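About Wedelero

Wedelero runs small-group weight management and healthy eating courses for adults. We started in a rented room on Nistor Street with one evening class and a borrowed scale. Today we run courses at two sites, Nistor Street and the Wollent Center, and meet one-on-one with people who prefer not to join a group.

What we do

Our main course is called Okix. It lasts 105 days, with a weekly meeting of 30 minutes and a short phone check-in between meetings. Groups have up to 35 members. At the first meeting we go over your eating habits, your sleep and how much you move in a normal week. We set a starting goal from there. It may be as small as eating breakfast or walking to the store.

We do not sell shakes, pills or fiber drinks. Members who already take a supplement are asked to talk to their doctor about it before the course begins -- we are not a medical clinic and do not give medical advice.

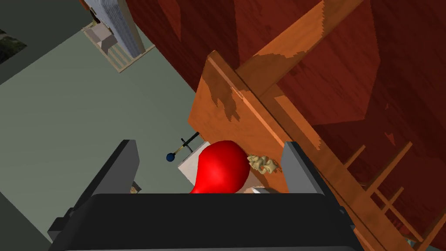

One member from the June group wrote to us that she had tried four diets before Okix and dropped each one by week three. The phone calls were what kept her going, she said, although she would have liked the meetings to run longer. Several people have asked for the same thing, and the Wollent Center group now stays open for questions after each meeting.

How we work

Weighing in is optional. If you choose to do it, the number is written on your own card and is not read out to the group. Food logs are kept on paper or on your phone, whichever you will keep up with. Walking groups leave from both sites before the evening meeting and go out in most weather.

Joining

You can join at the start of any course. Fees are due at the first meeting and can be split into two payments. If you miss a meeting at one site, you can make it up at the other in the same week -- just call the front desk first so there is a chair for you. Parking at Nistor Street is behind the building.

Page last updated 2019-08-04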